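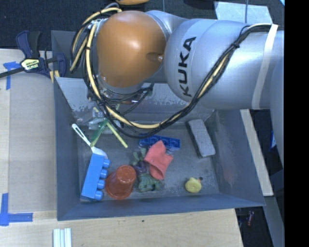
By Trimen Song

What Is a Bin For?

A bin is an open container with a floor and raised walls. It has no lid. Its job is to keep a group of objects in one place so that they do not roll or slide away.

The bin on this page is gray and deep. Its walls are slanted. A slanted wall leans outward, so the opening at the top is wider than the floor. This shape makes it easier to reach objects lying near the sides. Some bins with slanted walls can also be stacked inside each other when they are empty.

The floor is scuffed. A scuff is a mark left on a surface by rubbing. Hard objects can scuff a floor when they are dragged across it — the mark stays after the object is gone.

A bin that holds different kinds of objects is called a mixed bin. This one has a white utensil shaped like a spatula and a large light blue building block. The block is tipped on its side, and four of its round studs face right. Studs are the raised bumps that fit into the bottom of another block.

To sort a mixed bin, choose one property first. Color, size and use are all properties. A bin of 20 objects sorted by color may give different groups than the same bin sorted by use.

Try it: sort one small box of toys by color, then by size. Write down both results.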